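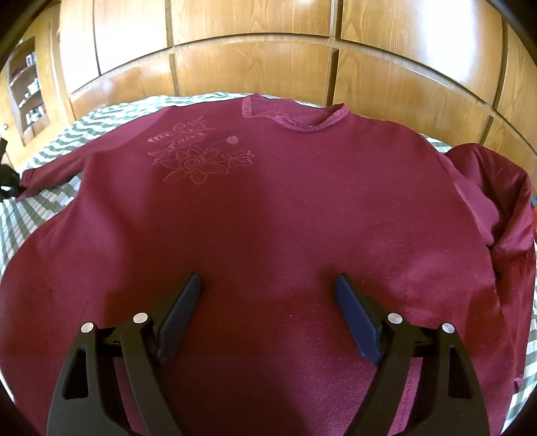 Stunudness Opens Its Clothing Mending Rooms to Everyone This June

Free repair evenings, a lending shelf of sewing machines and a winter coat exchange are all part of the plan

Stunudness, the neighborhood mending and clothing exchange that began with a borrowed kettle and one very long table, is delighted to announce that it will open its rooms to the general public from June. Until now the evenings have been kept for members and their families, and we have been asked so often when that would change that it is a real pleasure to be able to give an answer at last.

The new public evenings will run from 5 p.m. until the last person has tied off their thread (or 9 p.m., if we are being strict with ourselves). There is no charge for using the tables, the irons or the machines. Visitors are welcome to bring up to 2 garments each, washed and dried please, along with any buttons, zippers or scraps they would like matched. Those who have never held a needle will be shown how, and those who have sewn all their lives will be very gladly received and probably put next to a beginner.

"People come in holding a bag rather tightly, as if we might tell them off for what's inside," said Aisling Duggan, founder of Stunudness. "It's usually the favorite thing they own. A top they wore when the children were small, or a cardigan that was their mother's. Of course it has bobbles on it and the print has gone pale, it's been loved for years! We'd much sooner see that on the table than something with the tags still on."

The opening has been made possible by a gift of fabric, thread and shelving from Ó Conaill, the family drapers, who have also agreed to let us have their remnants at the end of every season. Skakov, whose workshop services sewing machines for schools and small makers, has overhauled 19 machines for us. Of these, 17 will go onto the new lending shelf, where anyone who has finished the beginners' evening may sign one out for up to a month, and the other two will stay in our rooms for the heavier jobs such as denim, canvas and the occasional dog bed.

Finbarr Brennan, who looks after the lending shelf and taught himself to sew from a library book while recovering from a knee operation, is looking forward to seeing the machines out in the world. "A machine sitting in a cupboard is a sad sort of object," he said. "Take it home, make a mess of a pillowcase, bring it back and tell us about it. I made a mess of a good many pillowcases and my wife is still using most of them."

Beginners' evenings will cover sewing on a button so that it stays sewn, closing a split seam, shortening a sleeve or a pant leg, and tidying up tired knitwear with a fabric comb. A second set of evenings, planned for later in the year, will move on to darning, patching and simple embroidery over stains. Each person who attends will be given a copy of the Prema notebook, our own small guide to stitches and fabrics, of which 500 have been printed. It has wide margins for your own notes, and a pocket at the back for spare buttons.

We are also collecting for the winter coat exchange. Clean coats in any size may be left with us during opening hours, and children's sizes are especially welcome. Missing buttons and torn linings are no trouble at all, as those will be seen to over the summer by anybody who fancies the practice.

There is no need to book for the public evenings, though it helps us with the chairs if you let us know you are coming. Children are welcome with a grown-up. Tea is provided, cake is brought by whoever feels like baking, and the front door has a ramp and a bell at two heights.

To ask about lending a machine, donating fabric or bringing a group, please speak to Aisling Duggan or Finbarr Brennan at the Stunudness front desk during any open evening.

ENDS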